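Kalon Handheld Demonstration Gripper -- Paired Kit

The Kalon is a hand-operated two-finger gripper for recording manipulation examples without a robot. The operator holds the tool, does the task, and the recording becomes one training episode. The paired kit supplies left and right units for two-handed work.

Intended use

Kalon was developed for small, soft and irregular objects: cords, straps, bracelets, rings, buckles. These are poorly covered in most training sets, and policies trained on blocks and cups tend to fail on them. The foam finger pads give under light pressure, so a braided cord can be pinched flat against a tray and lifted without skidding.

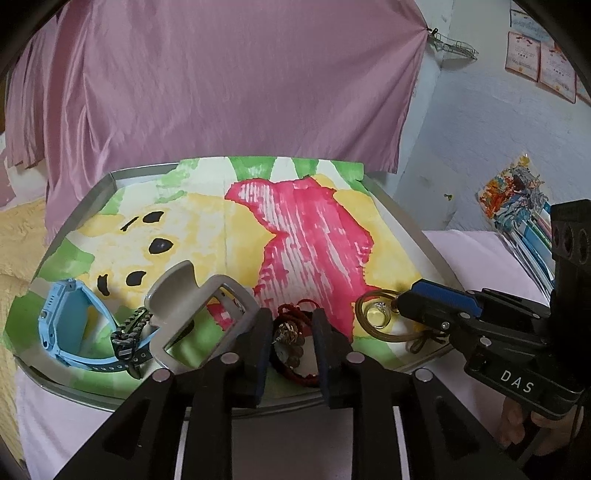 Home collection is supported. Bedrooms, kitchens and workbenches all give usable episodes, and varied backgrounds are preferred to a plain bench. Place the tray where both hands can reach it from either side. Patterned tray liners are acceptable and should be changed between sessions.

Recording procedure

Start each episode with both grippers clear of the tray. Approach, close, lift, place, open, withdraw. Do not correct a slipped grasp by hand; finish the attempt with the tool and mark the episode as a retry. Retries are kept -- the Stusitz training scripts read the flag and weight them separately.

A standard accessory-sorting set is 100 episodes per operator. Rearrange the objects after every episode. Loops should be recorded open and folded, and nested items (a ring inside a necklace, for example) should be logged under their own task name.

In the box

2 handheld grippers
2 sets of spare foam pads
Hex key for the finger mounts
Printed task sheet, accessory sorting

Maintenance

Check the finger mount screws before each session. Replace pads when the foam no longer springs back. Wipe with a dry cloth only; solvents lift the adhesive.

Compatibility

Episodes export to the Obi format, version 84 or later. Earlier versions drop the second gripper's track without warning.

Technical contact: Cletus Pettigrew, Amen Tooling. Kits ordered after the start of December ship in the new year.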